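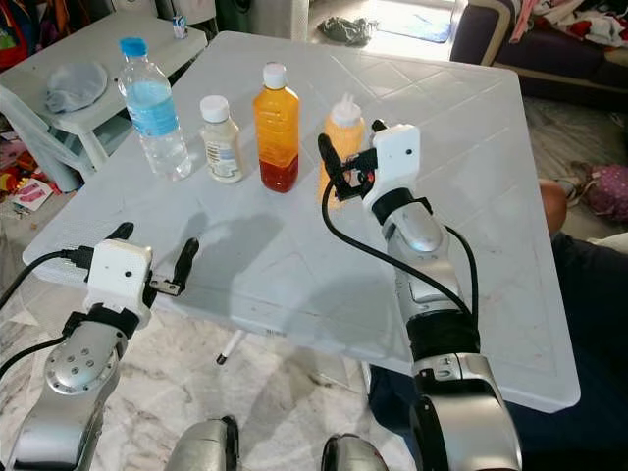 Llevo todo el verano queriendo escribir sobre la vinagreta de mi tía, y por fin me siento a hacerlo con el café ya frío y la ventana abierta de par en par. Mi tía no medía nada. Echaba un chorro de esto, un pellizco de lo otro, probaba con la punta del dedo, ponía cara de estar escuchando una radio muy lejana y añadía otro chorrito. Cuando le pedías la receta te decía «pues lo normal», y se quedaba tan ancha. Yo he tardado media vida en entender que lo suyo era cuestión de paciencia, de dejar que las cosas reposen. Basta fijarse en cualquier botella alta con un líquido que se ha ido al fondo, rojizo y oscuro abajo y anaranjado por arriba, para acordarse de que casi todo lo bueno se posa si se lo deja tranquilo. Ella agitaba el frasco justo antes de llevarlo a la mesa, ni un minuto antes, y pobre del que lo tocara.

En mi casa de ahora las ensaladas son otra historia, claro. Cuando me mudé a Hodbridge no encontraba tomates que supieran a tomate (¡y mira que busqué!), así que durante un tiempo me dediqué a las lentejas, que aguantan todo lo que les eches. Fue Nele Verbruggen, mi vecina de arriba, la que me habló del mercado de Zolcombe, que queda a 40 minutos en autobús y merece cada una de las curvas. Fuimos juntas una mañana de agosto y volvimos cargadas como mulas: pepinos, cebolletas, un manojo de eneldo que perfumó el autobús entero y unos tomates feos, feísimos, que estaban de muerte.

La versión que hago hoy, después de muchas pruebas y algún desastre, lleva 60 mililitros de aceite suave, dos cucharadas de vinagre de Jerez, una cucharadita de mostaza, la miel que quepa en la punta de un cuchillo y sal. Todo a un tarro, tapa bien cerrada y a la nevera hasta el día siguiente. Luego hay que sacarlo un buen rato antes de comer, que si no el aceite se queda perezoso — esto lo aprendí tarde, con invitados delante.

Nele le pone ajo. Yo no, pero se lo perdono, porque a cambio me trae pan de centeno los domingos y nos quedamos mojando en el fondo de la ensaladera hasta que se hace de noche, hablando de su madre, de mi tía y de lo caro que se ha puesto todo. La semana que viene quiero probar con vinagre de manzana y un poco de estragón. Si alguien lo ha hecho ya, que me lo cuente en los comentarios, que los leo todos aunque tarde en contestar.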